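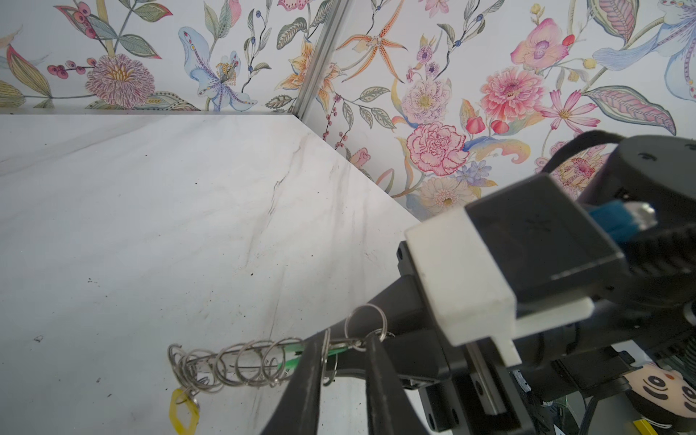

Premow Key Ring Kit, for robotics clubs and classes running a two-arm bench. Club teams ask for a task harder than stacking blocks, so we put one in a bag. Split rings on a silver wire loop, green tag at one end and yellow at the other, so students can call out which end the gripper has. Goal is simple: pick up, pass, set down. Part no. 1241.

What you get:
Split rings, 24
Key tags, green and yellow
Wire loop
Short metal chain
Task cards, 3 levels

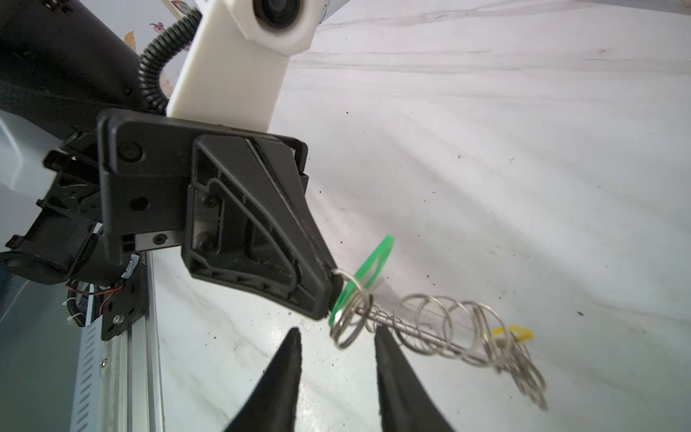

Green tag up by the fingertip, yellow down at the far end.

Start with the chain if your team is new. Lay it flat between the arms, one arm picks, the other takes over. Works with the Bomidano club arms and most small two-finger grippers. Arms not included!!

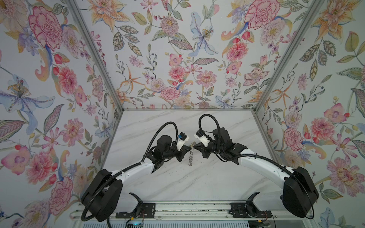
Chain on the tabletop between the two grippers.

Level 3 uses the flat steel ring (sold seperately, ask for the Sundonell add-on). Holes round the edge, split rings go through. Takes most teams a few meetings, plan for it.

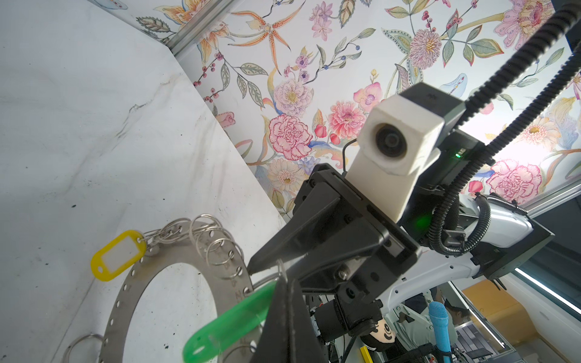 Perforated steel ring with split rings and both tags on.

Price: $40 per kit. Class orders ship in one box. Spare tags in stock, wire loops back in January.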